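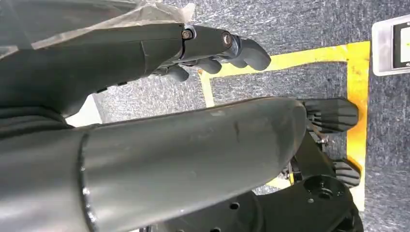
The group at Fitari spent most of last winter on one question: how many demonstrations does a two-handed robot need before it can sort small parts on its own? "We had been collecting far too much," says the engineer who leads the work. The hands have segmented gray fingers, and the forearm shells carry small scuffs and light scratches. Yellow tape on the carpet marks out a corner under them. "Scratches don't bother me," she says. "A loose finger joint does, and it ruins a day of data."

The first set, called Galtia, held 2713 recordings. In February the team began throwing recordings out, keeping only those where the operator slowed down before closing the fingers. That left 332. A policy trained on the smaller set did as well as the old one on 9 of the 11 part types.
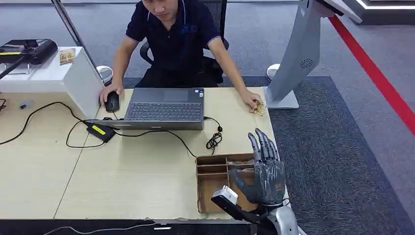
A robotic hand above the divider box, with a team member at the laptop.

She is careful about the result. "It's one kind of box and one kind of task - I wouldn't carry it over to anything heavy." The next round, at Mundcombe, will start with 136 recordings and add more only if the robot fails. "If that works, we'll publish the selection rule first and the data after it."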